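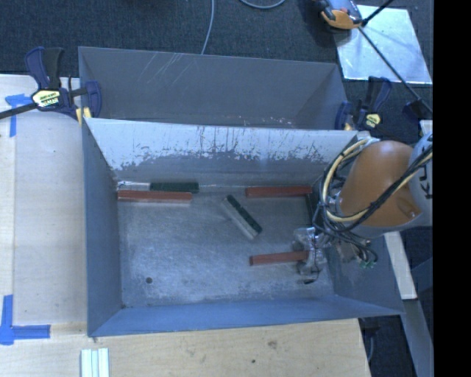
Prondik Canvass 4: Review for Small Campaigns and Local Clubs

Prondik Canvass is a phone and tablet program for door-to-door political work. It loads a voter list, divides it into walking routes, records the answer at each door, and sends the results back to a shared account. Version 4 came out in August. I used it through a township council race in Tetthorpe, on a list of 1,000 doors, with a mix of company tablets and the canvassers' own phones.

Setup

The list goes in as a plain spreadsheet. Prondik expects street number, street name, unit, last name, first name, and party in separate columns. Our county file puts number and street together, so it had to be split first. The import screen has a column matcher, but it cannot divide a column. Bedero, the program we used before, could.

Accented names survived the import. One street in our list is named Tănase, and version 3 turned the second letter into a question mark on every walk sheet. Version 4 shows it correctly on the screen and in the export. Printed sheets still drop the mark above the letter.

Cutting routes

Routes are drawn on a map with a finger or a mouse. The program counts the doors inside the line and gives a walking time. The time is too short for hilly streets and for any block with apartment buildings, where it treats a building as a single stop. I set the limit at 80 doors per route and let the program split anything larger. Splits follow the middle of the street, so one canvasser gets the odd side and another gets the even side. On quiet residential blocks I would prefer one person on both sides. There is a setting for this, under Map and not under Routes, and it applies to the whole list or not at all.

At the door

The main screen shows one household at a time: names at the top, the script in the middle, answer buttons along the bottom. The buttons are large enough to hit with gloves on. Five answers are built in (support, lean, undecided, against, not home) and more can be added. Custom answers go on a second page, reached with a swipe. Canvassers missed it often enough that I moved "wants yard sign" into the notes field.

Correcting a wrong answer takes two taps. In version 3 it meant leaving the route and opening it again.

Text stays readable in direct sun at full brightness. The map does not. Pale gray lot lines on a white background wash out by noon, and the dark map is worse.

Working without a signal

Routes are stored on the device and answers are held until there is a connection. I tested this with the phone in airplane mode for a full route, then again with two devices working the same route. In the first case everything came through. In the second, where both devices had marked the same door, the later answer replaced the earlier one with no warning. The earlier answer can be found in the history page, but you have to open that household to see it. Assign each route to one device and the problem does not come up.

Reports

The daily report lists doors knocked, contacts made, and answers by precinct. It can be set to arrive by email at a fixed time; ours came at 9 p.m. Exports are complete and include the notes. The follow-up list for mail is less useful, as it sorts by last name and not by street, and the order cannot be changed before export.

Cost

The license is $400 for one race, with no limit on devices. A club that canvasses for several candidates in the same fall has to buy one for each. Bedero charges by the month, and for a short race it is cheaper. Support is by email only. I wrote twice and had a usable answer the next morning both times.

Good: reliable offline storage, large buttons, full export, fast corrections.
Bad: single-stop apartment buildings, silent overwrites, weak map in sunlight.

I would buy it again for a race with a list of this size and a steady group of walkers. For a smaller list, paper sheets and a clipboard still do the job – and they print from any spreadsheet. Clubs already on version 3 should update before the next list goes in, and export their old notes first. The update keeps the answers but cuts long notes short.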